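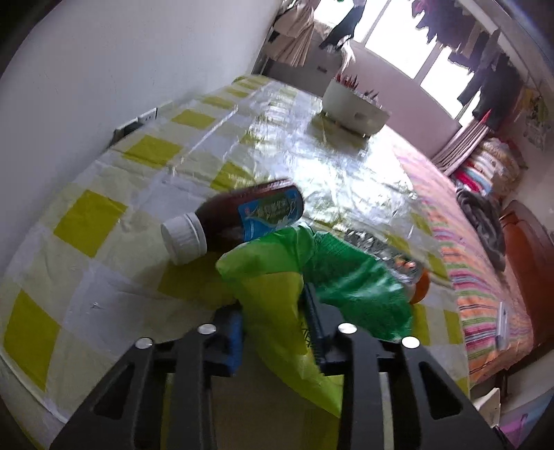

브리나빌 골프클럽 역사모임 3월 정기모임 회의록

일시: 3월 모임, 월요일 저녁 7시
장소: 클럽하우스 2층 작은 방
참석: 커스티 크로퍼(진행), 토도르 스탄, 카디르 에르튀르크, 에드가르도 가차리안, 헤일리 너톨(기록)

1. 여는 말
커스티 님이 비바람을 뚫고 와 주신 모든 분께 고맙다는 인사로 모임을 시작했습니다. 지난달에 감기로 빠지셨던 토도르 님이 건강한 얼굴로 돌아오셔서 다들 무척 반가워했고, 그 바람에 안부를 나누다가 첫 안건이 조금 늦어졌습니다. 기록자로서 미리 말씀드리자면 이날은 이야기가 옆길로 새는 일이 꽤 잦았습니다만, 듣기 좋은 이야기들이어서 되도록 살려 적었습니다.

2. 지난 회의록 확인
2월 회의록은 한 군데를 고친 뒤 승인했습니다. 게제르 코스의 옛 이름을 '아랫들 코스'라고 적었는데, 카디르 님 말씀으로는 '아랫들'은 7번 홀만 가리키던 말이고 코스 전체는 그냥 '들판'이라고 불렀다고 합니다. 제가 잘못 받아 적었습니다. 알려 주셔서 고맙습니다.

3. 옛 점수 기록장 정리
에드가르도 님이 겨우내 맡아 오신 기록장 정리 결과를 보고했습니다. 지금까지 옮겨 적은 점수 카드가 모두 3,260장이라는 말씀에 다들 박수를 쳤습니다. 남은 것은 상자 3개인데, 그중 하나는 종이가 서로 달라붙어 있어서 함부로 떼지 않기로 했습니다. 커스티 님이 도서관에서 종이 보존 일을 하는 조카에게 먼저 물어보시겠다고 합니다.
옮겨 적는 방식을 두고도 이야기가 길었습니다. 에드가르도 님은 이름의 철자를 카드에 적힌 그대로 두자는 쪽이고, 토도르 님은 한 사람이 네 가지 철자로 나오면 나중에 찾을 길이 없다고 걱정하셨습니다. 결국 원래 철자를 그대로 두고, 옆 칸에 통일한 이름을 하나 더 적기로 했습니다. 이미 끝난 카드에도 칸을 덧붙여야 해서 에드가르도 님의 한숨이 제법 깊었는데, 저와 카디르 님이 나누어 돕기로 했으니 너무 걱정 마시기 바랍니다.

4. 엘라벨 컵의 첫 우승자 문제
이날 가장 오래 이야기한 안건입니다. 컵에 새겨진 첫 이름과 당시 클럽 일지에 적힌 우승자가 서로 다르다는 것은 다들 아시는 대로입니다. 토도르 님은 동점으로 끝난 뒤 연장전을 다음 주에 치렀고, 일지는 연장전 전에 쓰였을 것이라고 보십니다. 카디르 님은 그랬다면 다음 주 일지에 한 줄이라도 있어야 하지 않느냐고 하셨는데, 마침 그 주의 쪽이 빠져 있어서 어느 쪽도 확실히 말할 수 없었습니다.
커스티 님은 어린 시절 할머니께 들은 이야기를 들려주셨습니다. 당시 캐디들이 마지막 홀까지 따라가며 내기를 했고, 진 사람이 이긴 사람의 장화를 한 달 동안 닦아 주었다고 합니다. 컵과 직접 관계는 없지만 다들 즐겁게 들었고, 구술 자료 공책에 따로 옮겨 두기로 했습니다.
결정: 새로 만드는 안내문에는 두 이름을 모두 싣고 "기록이 엇갈림"이라고 적습니다. 문안은 토도르 님이 씁니다.

5. 여름 전시와 옛 채 경기
전시는 6월에 열기로 했습니다. 히코리 채는 회원들께 빌린 것까지 모두 19자루를 걸 예정이고, 손잡이 가죽이 많이 상한 것은 눕혀서 보여 드리자는 의견이 나와 그대로 따르기로 했습니다. 소책자는 우선 100부를 찍고, 모자라면 더 찍습니다.
옛 채로 겨루는 친선 경기에는 올해도 투비딕 클럽을 초대합니다. 작년에 그쪽에서 차려 준 수프가 워낙 훌륭했던 터라 이번에는 우리도 점심에 조금 더 정성을 들이자고 커스티 님이 거듭 당부하셨습니다. 경기는 9홀로 하고, 옛 채를 처음 잡아 보는 분들을 위해 오전에 연습 시간을 두기로 했습니다. 카디르 님이 휘두르는 요령을 가르쳐 주십니다.

6. 기타
- 복도에 걸린 단체 사진의 뒷줄 인물들을 아시는 분은 헤일리에게 알려 주세요. 확실하지 않아도 괜찮습니다.
- 자료실 열쇠는 쓰신 뒤 꼭 사무실 고리에 걸어 주시기 바랍니다.
- 토도르 님이 옛 그린 관리 장부를 읽고 싶어 하십니다. 에드가르도 님이 다음 모임에 가져오시기로 했습니다.

7. 할 일
커스티: 달라붙은 카드 문의, 투비딕 클럽에 초대 편지
토도르: 엘라벨 컵 안내문 초안
에드가르도: 통일 이름 칸 양식, 관리 장부 지참
카디르: 연습 시간 준비, 카드 정리 돕기
헤일리: 소책자 인쇄 견적, 카드 정리 돕기

다음 모임은 4월, 같은 월요일 저녁 7시입니다. 9시 10분에 마쳤습니다.

기록: 헤일리 너톨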